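Part-time helper, Tundov play room

Tundov runs a hands-on play room at Pekley for children under seven and their parents. We need one person for 4 sessions a week, term time only, from June.

You will set out the tables before each session, keep the building cubes sorted by colour, wipe them down afterwards and put them back in their trays. Each session lasts 3 hours. The see-through cubes scratch easily and are checked one at a time.

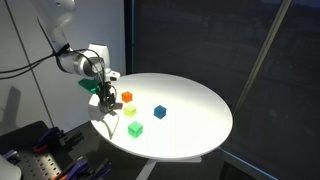 Coloured cubes on the round white table.

No qualifications are needed. You should be happy on your feet, able to lift a full tray, and patient with small children and tired parents. A background check is required and we pay for it. Training is given over your first two sessions, which are paid at the normal rate.

To apply, send a short letter to Bhupendra Pandey at Tundov, 279 Grummont Road, Pekley, with a phone number and the days you can work. Please quote reference 700.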